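Datden workshop notebook

We use cookies to remember your settings. Accept / Manage

20 January 2024

Recipe scans, part two. The Gukaletti box is finally open on the bench and I am so happy with what's in there. Postcards, index cards, a few sheets typed on onion skin, and a whole bundle of handwritten pickle recipes with "Achari" on the top card in green ink. We'd planned on starting with the typed sheets but the pickle cards won, obviously.

Did a test batch of 33 cards first thing. Color is lovely at the 300 setting, much better than I expected for pencil on brown card. The trouble is streaks. A thin line runs down every scan in the same spot, a bit left of the middle, and it's there with an empty bed too. So it's the glass, and before anything else gets scanned the printer gets a proper clean.

What I did, for whoever has the next turn:

Switched off, unplugged, left it to sit while I made tea. Lid up all the way. Dry cloth over the glass first to lift the grit, then a second cloth barely damp with plain water, then dry again. No spray on the machine itself, ever - it goes on the cloth or it doesn't go anywhere. Small circles into the corners, and along the edge where the old cards shed. The rust-colored dust from the Staltalcombe cards gets into everything, my sleeves included.

After the glass I did the outside. The front of the Epson had a gray film on it, worst right over the tray, where everybody's hands go when they grab a print. The old tan cloth is still the best one we own for this (soft, no lint, washed to death). Bunch it up so there's a fat edge to push with and it gets in close to the slot without poking inside. 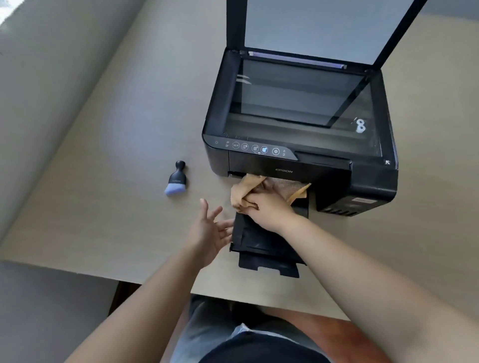

Gukaletti wrote back at lunch to say that their own scanner had the very same line for months, and a microfiber cloth did nothing until they went at the spot with a fingernail through the fabric, very gently. Dried glue, they think, from an old photo corner. They also asked us to please keep the cards in box order, even the blank ones.

Tried the fingernail trick. There was a speck! You could hardly see it but you could feel it. Came off on the third go. Ran the empty bed again and the line is gone, completely gone, and I did a little dance by the paper shelf.

Rescanned the 33. They look terrific. On the lime pickle card you can read the crossed-out amount of salt under the new one, and there's a thumbprint in something yellow (turmeric?) on the back. I'd happily frame that one.

Still to do:
- pull the tray out and wipe between the layers
- wash both cloths, no softener
- ask Staltalcombe if they want the card backs as well
- new file names, the current ones are a mess past 13

The full box is roughly 3000 cards, so at this pace we're into March. Fine by me. Lid stays down between batches from now on, and no tea on the scanning table - I'm talking to myself here.

Comments (3)

pickle_shelf: Please scan the backs! My aunt wrote all the real amounts on the back.

Orrin's bench: We had a line like that and blamed the software for 4 weeks. Going to try the fingernail.

tabbycard: Is the lime one going up soon? I have a bag of limes waiting.

Contact | © Datden | Back to top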